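Durkside open day, thread from the Stotasia communications office. We attended the spring open day at the Durkside workshop on May 2, 2024, on behalf of our member organizations. Notes follow over several posts. 1/

Durkside is operated by Opoku and is normally closed to outside visitors. Registration for this session closed in December with 317 names on the list. Visitors were admitted in small parties, and each party was assigned one guide. 2/

Our guide was Amancay Villalba, who opened with a short account of the handling program. The program concerns ordinary household objects. Fruit was chosen for the first phase: it is inexpensive, it bruises, and no two pieces are the same shape. 3/

The handling table is covered with a patchwork-print cloth, gingham squares alternating with pictures of food. Two oranges lay on it when our party came up, with the blue-padded jaws of a hand-held gripper open just in front of them. 4/

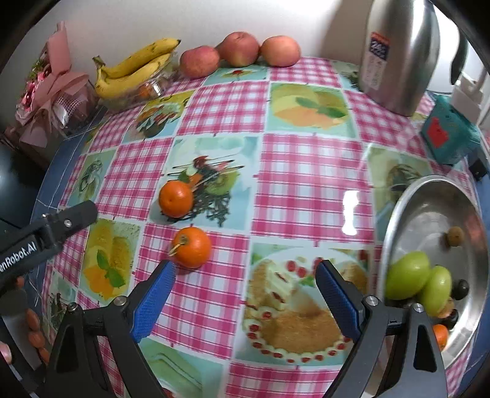 Zoltura: Will the recordings from the open day be released with the rest of the set, or kept separate? Our members would want to know before they apply for access. 5/

Thank you for the question. Ms. Villalba's answer to our party was that open day recordings are stored separately and will not enter the main set without a review. Organizations applying for access should direct the matter to Opoku in writing. We are not able to accept applications on its behalf. 6/

On the size of the set: it held 1,406 recordings on the morning of our visit. Opoku's target for the first phase is 2,000. A recording in which the fruit is dropped is kept and marked as such. 7/

The guide drew attention to the printed cloth. A plain surface was used in the early weeks, and the software learned to find fruit on it very quickly. It did much less well in a real kitchen. Patterned cloths, including those with pictures of food, were brought in for that reason and are changed on a regular schedule. 8/

Glare was discussed as well. A glossy cloth under strong light gives bright patches that may hide the outline of an object. Opoku has left the lighting as it is, on the view that homes are lit in much the same way. 9/ 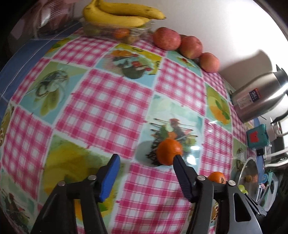 The second part of the session dealt with training. New operators complete four supervised shifts before their recordings are accepted. They are asked to move at an even pace and to finish each motion, even a poor one. Visitors with a background in packing work had a number of questions on this point, and the session ran over its time. 10/

Stotasia has asked Opoku whether the operator guide can be shared with member organizations. The request is under consideration. Members who wish to be placed on the list for the next open day may write to the communications office by the usual address. 11/11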